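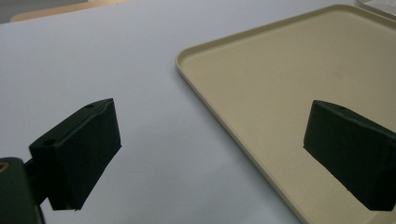 The Fernton public library will stay open until 9 p.m. on weeknights starting in February, after the town council approved the longer hours by a vote of 5 to 2. The Bandau Street branch keeps its current schedule.

Library director Jeanine Vermeulen said 308 residents answered a survey on opening times last fall, and most asked for later evenings. The change adds 12 staff hours a week - all of them covered by the existing budget.

Council member Toon Hermans voted against the plan. He wanted the money spent on the roof at Bandau Street first.

Meeting rooms can be booked at the front desk.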